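# Tabletop Set FAQ

Covers the white-top practice tables at Pretbridge. Questions not answered below go to Rigoberto Medrano.

### What belongs on the table?

The tableware (plate, bowl, green cup, oval basin), the ketchup bottle, and the food pieces. Nothing else is part of the set. Personal drinks stay on the Quezada shelf.

### Does the ketchup have to be on the plate?

Yes, at the start of a session. Either orientation is accepted. The strawberry starts in the blue bowl.
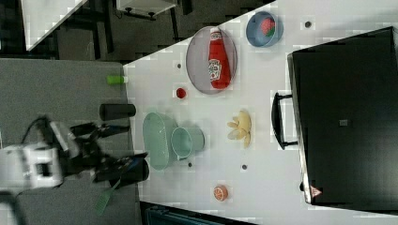 Small round items go in the bowl or the cup at the end of the day. On the bare top they roll, and the floor under the table is carpeted, so a dropped piece makes little noise and is easily missed.

### What are the holes in the tabletop for?

Mounting points. Do not plug them, and do not use them to hold utensils upright. Wipe across them with a damp cloth; do not spray into them.

### How is the top cleaned?

Use Prikulier surface cleaner diluted per the label, then plain water. No abrasive pads. Red and yellow items occasionally leave marks on white surfaces. If a mark remains after 3 passes, log it and leave it alone.

### Can the toaster oven stay out between sessions?

Yes. Keep the door clear so that it opens fully. Unplug it before wiping the glass.
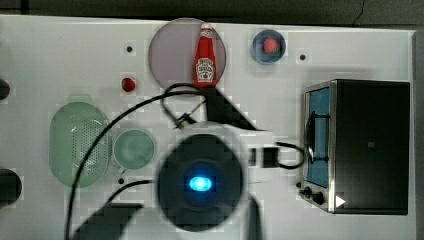 The knobs are set to off before anyone leaves the room. Crumb tray cleaning is on the April checklist and is not repeated here.

### A piece is missing or damaged. What now?

Write the item name and table number on the Tonura sheet. Elba Alarcón orders replacements. Do not substitute an item from another table, even if it looks identical.

### Can the tableware go in the dishwasher?

No. Hand wash in lukewarm water and air dry on a rack.

Last revised 7/19/26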